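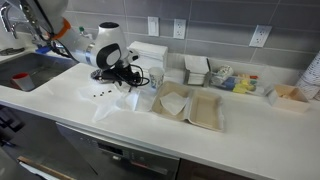 Just rinse it as you go, my sister keeps telling me, one cup at a time and the counter never gets like that. Fine. She has a bigger kitchen and a door that shuts on it.

So. Takeaway last night, again, and the counter this morning is napkins, a crumpled plastic bag, the box still open with a napkin in it, a cup in the sink. None of it dirty exactly. Just out. I've got a pile of napkins now because every place in Okbridge gives you a fistful and I can't bin clean ones.

Plan for the week:

Bag and box go out the same night. No "I'll do it after the programme".

Napkins in the drawer. Must clear the drawer first – batteries, takeaway menus, a Rerkanel manual for a kettle we dont even have any more.

Grey tiles want a wipe, the grout near the sink especially. Tried the Furnival spray, 400 ml bottle, smells of pears, does the job if you leave it on a bit.

New sponge. Keep forgetting.

Paper cups can stay, they're handy when the mugs are all upstairs (they are all upstairs).

Was going to write up the Kitwood shelf as well but it's still in its box in the hall and I need to be out the door in ten mintues. Next time. Probably November at this rate.

Last updated: Sep 5, 2022
Print | E-mail
37 shares | 4 comments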